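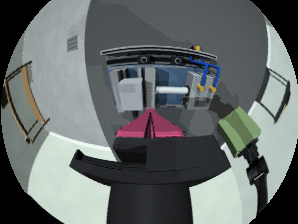

February, bench notes, glaze tests (C.W.)

In at 8.40. Kiln was down to 60 so cracked the lid and left it while I did the sieving. Godberg clay body this time, the Goria is all used up apart from the bag of trimmings under the sink which wants reclaiming, not today.

Test tiles from the Lim batch: the ash glaze has crawled again on the thick dips. Thin dips fine, nice greeny grey where it pools, a bit mean and brown on the edges. Same as last firing so it isn't the kiln. Think I'm putting it on over dust. Chae-won Moon reckons too much clay in the recipe and it's shrinking as it dries. Could be both. Wiped half of the next set with a damp sponge and left the other half as they were, so we'll see.

Weighed out a new 200 g batch with the china clay calcined. Sieved it twice, first pass left a lot of grit. The 80 mesh has a small tear near the rim, don't use it for anything that matters!! New one needed. 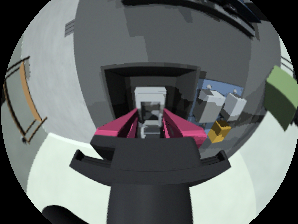 Water: added too much at first, let it settle over lunch and poured the top off. Consistency now like single cream. Wrote the level on the side of the tub in pencil, please don't top it up.

Dipping
- 7 tiles, bisque, all Godberg
- count of three for the thin end, second dip to half way
- feet wiped back, wax resist went on lumpy so scraped 2 and redid them
- numbers in iron oxide on the back, NOT on the foot, last time they burned into the shelf wash

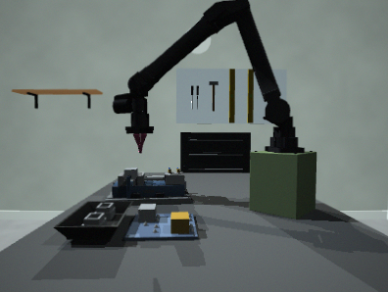

Kiln log

Shelf wash flaking on the bottom shelf, scraped and put one fresh coat on. Left to dry by the radiator till 3. Hae-won Wi has her Undero bowls going in on the top shelf, taller than she said, so had to swap the props round and lost space at the back. Cones in front of the lower spy hole.

Slow start overnight, lid propped until the morning, then up. Want to hold 15 min at the top insted of none. The Undero pots came out pinholed last time and I think it was simply rushed. Hae-won is happy to risk it. If the bowls stick it's my shelf wash and I'll grind them.
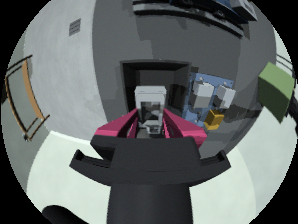
Gripper closed on a small white box-shaped piece.

Still to do
Reclaim the Goria trimmings, they smell. Order mesh, cobalt, more wax. Copy the ash recipe out of the back of the old book before the page goes altogether, it's got slip all over the bottom line and I can't tell if the whiting is 22 or 27. Used 22. If it comes out dry and matt then it was 27.

Ask Chae-won where the good scales went. The ones on the bench drift if you lean on the table, had to weigh the feldspar three times and I'm still not sure of it.

Damp cupboard: sprayed, rewrapped the two lidded jars. One lid is warping allready, turned it over and put a bag of sand on top.

Left 5.20, kiln on low, lights off in the back.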